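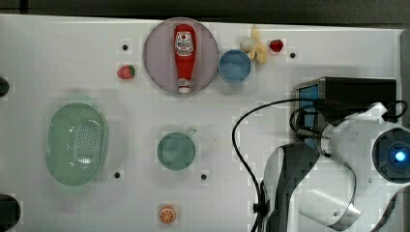 Chapter 2
Getting About in a Strange Town

Most of us can remember the first foreign town we had to cross by ourselves. Mine was Drindlow, where I got off a coach with a heavy bag, a hotel address written on the back of a receipt, and a great deal of confidence that had quite gone by the second roundabout. I walked for 60 minutes to reach a door that was, as the woman at the desk kindly told me, a short stroll from the coach stop!

I tell that story because this chapter is about finding your way, and I should like you to begin it without feeling silly about the times you have been lost. Visitors nowadays have more help than I had — the phone, the talking map in the hire car, the screens on the tram — and we shall look at all of these in turn. But we shall also spend a good while on older habits, such as reading a street plan before you leave your room and picking out a church tower or a bridge to steer by.

Our main case is the town of Stastau, which has 22 tram stops, an old quarter where the lanes bend back on themselves, and a river that visitors always seem to think runs the other way. You will plan a day there using the town map at the back of the book, and then plan it again with the number 716 bus out of service. (Do try the second part, even if the first went well. It is much more like a real holiday.)

Before you read on, take a sheet of paper and draw, from memory, the way from your home to the nearest station. Put in whatever you would tell a guest to look out for — a shop, a steep hill, a noisy junction. Keep the sheet somewhere safe, as we shall come back to it in Section 2.

Words to look out for: landmark, route, scale, junction, interchange, one-way system.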